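Opinion: Fix the Ranow library roof before we argue about a new one

Share this article
46 comments

The Ranow branch library has been closed since the first heavy rain in November. The upstairs reading room had water coming through the ceiling in two places, and the council shut the whole building the next morning. The notice on the door still says "until further notice."

The library was built in 1950 and the roof has been patched many times. The last full inspection was seven years ago. That report called for new flashing and gutters along the north side, and the work was put off in every budget after that.
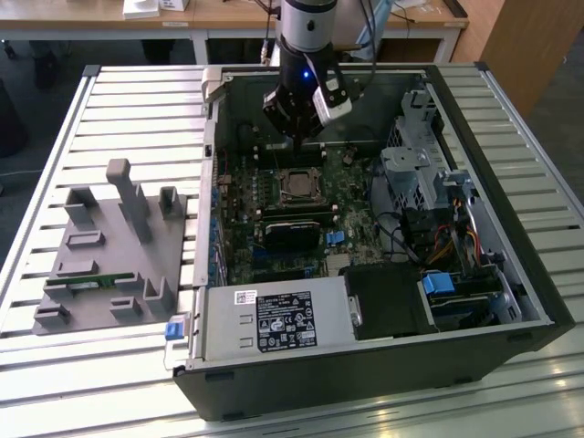
Now the council wants to talk about replacing the building. Zadosov, the firm hired to look at options, has drawn up a plan for a site on Cherkaoui Road. It may be a good plan. It also has no funding, and the land has not been bought.

Meanwhile people who used the branch are told to go to Bandetti. The bus there takes 46 minutes each way, and it does not run after 6 p.m. Parents who work during the day can't get their kids there. Older residents who came in to read the paper have stopped going anywhere.

I would support a new library if the money were there. But a repair can be priced this month and started when the weather allows. The ground floor stayed dry, and it has its own entrance. Opening that part for a few hours in the afternoon should be looked at first.

The council meets again before the end of the month. The roof should be on the agenda as its own item, with a cost and a start date next to it.

We use cookies to improve your experience on this site. Accept / Manage settings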